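Previlo Under-Sink Water Filter
Set-Up Guide, Section 3: Mounting, Connecting and First Use

Read this section to the end before you shut off the water. Section 2 covers unpacking and the parts check. If you have the countertop model, go to Section 6.

3.1 Before you start

You need an adjustable wrench, a drill with the supplied bit, a pencil, a bucket and a dry towel. The mounting screws, tubing, tee valve and thread tape are in bag B.

The filter connects to the cold water line only. It fits under single and double sinks. With a double sink, mount the filter on the side nearest the cold water shutoff valve, even if you mostly use the other basin. The tubing can be run behind the drain pipes, but a long run lowers the flow at the faucet.

CAUTION: Do not connect the filter to the hot water line. Hot water damages the cartridge and voids the warranty.

Clear the cabinet and wipe the back and side walls. Leave the sink free for use, as you will need it for flushing in 3.4.

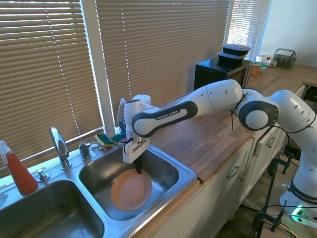 3.2 Mounting the bracket

1. Hold the bracket against the side wall of the cabinet with the arrow pointing up. Leave at least 8 inches between the bottom of the bracket and the cabinet floor. You need this space to drop the cartridge out when you change it.

2. Mark the two screw holes with the pencil.

3. Check that nothing runs behind the wall at those points. Drill the holes. Stop when the tape mark on the bit reaches the surface.

4. Drive both screws until the heads stand slightly clear of the wall. Hang the bracket, pull it down into the slots, then tighten.

5. Click the filter head into the bracket. The port marked IN faces the shutoff valve. On cabinets where this is not possible, the head can be turned. See the sheet for left-hand mounting in bag B.

Note: If the cabinet wall is thin, fix a backing board first. A full cartridge is much heavier than a new one.

3.3 Connecting the water line

1. Close the cold water shutoff valve. Open the cold faucet and let it run until it stops. Leave it open.

2. Put the bucket under the valve. Loosen the nut on the faucet hose and take the hose off. A little water will come out.

3. Wrap the valve thread with two turns of tape, clockwise. Screw on the Zatska tee valve by hand, then give it a quarter turn with the wrench.

4. Reconnect the faucet hose to the top of the tee.

5. Cut the blue tubing to length. The cut must be square. A slanted cut is the most common cause of leaks at the push fittings.

6. Push one end into the tee and the other into the IN port until each stops. Pull back gently. The tubing should not move.

7. Connect the white tubing from the OUT port to the filter faucet in the same way. If you are using your existing faucet with the Stoltcombe adapter, follow the card packed with the adapter and come back to 3.4.

CAUTION: Do not use thread tape or sealant on the push fittings.

3.4 Flushing the cartridge

A new cartridge holds fine carbon dust. The first water through it may be gray or black. It is harmless but should not be drunk or used for cooking.

1. Remove the caps from the cartridge. Push it up into the head and turn it to the right until the marks line up.

2. Close the filter faucet. Open the shutoff valve slowly, a little at a time. Check every joint for drips.

3. Open the filter faucet and run the water for 20 minutes. Check the joints again while it runs.

4. Close the faucet, wait five minutes, then run it until the water is clear.

5. Dry all the fittings with the towel. Lay a sheet of paper under the filter and leave it overnight. Any wet spots in the morning show you which joint to reseat.

Note: Cloudy white water is trapped air and clears within a few days. You can speed this up by running the faucet for a minute each morning.

Dishwashing and rinsing do not need filtered water. Use the main faucet for these jobs and the cartridge will last longer.

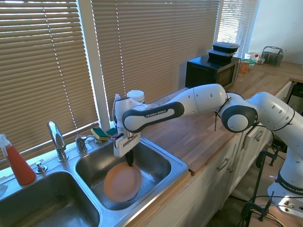
Fig. 3-2. Plate in the right basin of a double sink.

3.5 Setting the cartridge counter

The counter on the filter head measures gallons. It comes set to 800, the rated life of the standard cartridge. For the long-life cartridge, set it to 1,174.

1. Hold the button until the display blinks.
2. Press once to switch between the two values.
3. Wait for the blinking to stop. The value is saved.

The display shows LOW when it is time to order a new cartridge and END when it must be changed. If the flow drops sharply before LOW appears, check for a kink in the blue tubing first.

If you leave the filter unused for more than a week, run it for two minutes before drinking from it.

Related guides
Section 4: Changing the Cartridge
Section 5: Leaks, Noise and Low Flow
Left-Hand Mounting Sheet
Simanjuntak Shutoff Valves: Fitting Chart
Stoltcombe Adapter Card

This site uses cookies to remember your product and language settings. Accept | Manage settings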